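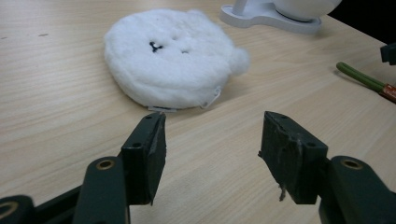 Stock and Register

Minutes of the July meeting, Fleltovbridge Household Lending Room
Held on Friday at 6.30 pm at the long table
Present: the chair, the register keeper, both of the Saturday desk, the member for repairs, two members without portfolio, the minute-taker
Apologies: the Dornville link member

1. Minutes of the last meeting

Agreed, with one change. Under "Steam mop", the words "works well" are to be replaced by "was said by the borrower to work well". The member for repairs had asked for this at the time and it was left out.

2. Matters arising

The curtain steamer is still out. The borrower has promised it back twice. The chair suggested a third promise be treated the same as the first two and that a letter go out.

The second set of shelf labels has not been printed. The desk asked whether the first set had made any difference. The register keeper said things were easier to find. The desk said they were easier to find for the person who wrote the labels. Left there.

3. The register

The register stands at 964 entries. The register keeper reported that 893 of these have been matched to something on a shelf. The chair asked what the rest were matched to. Some are out on loan, some were entered twice under different names, and a few are believed to have gone in last year's clear-out without being struck off.

One of the members without portfolio said that a register which lists things we do not have is a wish list. The register keeper asked for it to be minuted that the double entries were made before the present register keeper took over. So minuted.

Agreed to strike off anything not seen by the end of the autumn. The desk doubts this will happen, having heard it agreed before.

4. Entry 373, round white item

This took up most of the evening.

The entry reads, in full, "bonnet, wool, polishing, as new". It came to us in the mixed box from the Plestatness house clearance, and the description was copied from the sheet that came with the box. The same sheet listed a fish kettle that proved to be a planter, so the meeting did not feel bound by it.

The register keeper put the case for leaving the entry as it is. The item is round and white, thick at the rim and a little domed, and it has the fluffy look you would expect of a wool bonnet. There is a narrow white label at the edge and a thin loop of thread or string beside it. The loop could belong to a drawstring, and bonnets of that sort are often held on to the machine with one.

The member for repairs was not persuaded. A loop is also what you find on things meant to hang from a hook. It is also what you find when stitching comes undone. To call it a drawstring because we have already decided the thing is a bonnet was, in this member's view, going round in a circle. The member also pointed to the small tuft that sticks out from the side. Polishing bonnets in this member's experience are even all the way round, and if a lump was left on one it would knock against the work at every turn.

The desk said that the tuft could just be fluff that has pulled loose. The member for repairs said yes, it could, and that this was an argument for calling it "worn", which is not what "as new" means.

There was then a longish discussion about the dark mark near the top. Views were as follows, and the minute-taker has tried to be fair to all of them. It may be a hole. It may be a bit of dark stuff poking through the white. One member thought it looked like a little bunch of dark strands, and took it for something picked up from a floor. The other member without portfolio said that with the two shallow dimples next to it the whole thing looked like a face, and asked whether it was perhaps a child's toy or the top of one. The chair asked that we not enter things in the register on the strength of having a face. The member said it was only a question. It was noted all the same that the tuft, if you are thinking along those lines, could be an ear.

The material was next. The entry says wool. The desk asked who had established that. It had not been established by anyone here. It looks like wool. It looks just as much like cotton wadding pressed together. The member for repairs offered to burn a strand from the edge, which tells wool from cotton by the smell, and said it would take a moment. The chair was against burning stock on principle, and also against doing it indoors beside the curtain fabric. A wash test was suggested by the desk and turned down, as washing a thing is a poor way to find out if it can be washed.

The register keeper asked whether any of this mattered, given that the item takes up very little room. The answer from the desk was that it has been asked for. A borrower wants it for a table top that is being waxed, and will be putting it on an electric polisher that we have also lent. If it is a bonnet, good. If it is a pad with a loop on it, it will come off at speed, and the borrower will want to know why our register said otherwise.

The meeting accepted that this did matter.

It was then proposed that the item simply be marked "cleaning, general". The member for repairs objected that "cleaning, general" is where we put things when we have given up, and that the shelf for it is now the fullest in the room. The desk agreed about the shelf.

Decided:
(a) Entry 373 is changed to "round pad or bonnet, white, fluffy, use not confirmed". The words "wool" and "as new" come out.
(b) The item is not to be lent for use with the polisher until it has been tried on one by the member for repairs, on the slow setting, on something that does not matter.
(c) The label is to be copied into the register exactly as it is printed, including if it turns out to be blank. It should have been done when the box came in.
(d) The dark mark is to be looked at with the magnifier and picked out if it will come out. If it is a hole, it is to be entered as a hole.
(e) The borrower is to be told why there is a delay, in a sentence, and offered the plain cloths.

The register keeper abstained on (a).

5. Offer from Lozano

Lozano have written offering a starter set of floor and furniture pads on a sale-or-return basis. The letter says the pads "last up to ten times longer". The chair asked longer than what. The letter does not say.

The desk was in favour, on the ground that we would then have at least one pad whose purpose was known. The member for repairs thought the return half of sale-or-return was rather vague, and that pads returned after use were unlikely to be welcomed back. It was also observed that we do not sell things, so it was hard to see how the offer applied to us at all.

Reply to be sent asking what the pads are made of, what "longer" is measured against, and what happens to used ones. No order until there is an answer to every part. The minute-taker to write.

6. Boxes from clearances

Following item 4, the chair asked whether we should go on accepting mixed boxes. We took three this spring. The Plestatness one gave us a good set of pans, the planter, entry 373 and a great deal of string. The second was mostly lampshades. The third has not been opened.

The desk said that donors like to be thanked on the spot and dislike being asked what is in the box. The register keeper said the sheets that come with boxes had been taken at their word for too long, which the member for repairs described as a welcome change of heart. The register keeper said it was the same heart as before.

Agreed that nothing goes into the register in the words of the sheet. Whoever unpacks writes down what is in front of them, with what it is thought to be for in a separate column, and a question mark where one is needed. The register keeper is concerned that the question mark column will be longer than the other. The chair said we would at least know where we stood.

The third box to be opened before the next meeting. Two people to be present.

7. Dornville

Dornville have asked if we would pool registers with them. Their own list is kept on cards. The link member was not here to speak for it, and those who were here did not want to. The chair felt that joining one unreliable list to another would give us a longer unreliable list. Put off until ours has been gone through.

8. Any other business

The Saturday desk asked for a second pair of scissors, the first pair having been lent out by mistake. Agreed.

A member asked whether the fish kettle that was a planter had been re-entered as a planter. It had not. The register keeper to see to it.

The biscuits at the last meeting were said to have come from stock. The desk denied this.

The meeting closed at 8.40 pm. Next meeting same day and time next month, with item 4 to come back first and to be kept to ten minutes.

Actions
Register keeper: change entry 373, copy the label, re-enter the planter, begin striking off.
Member for repairs: magnifier, then trial on the polisher, written note of the result either way.
Desk: speak to the borrower about the table top, buy scissors, send letter about the curtain steamer.
Minute-taker: reply to Lozano.
Chair and one other: open the third box.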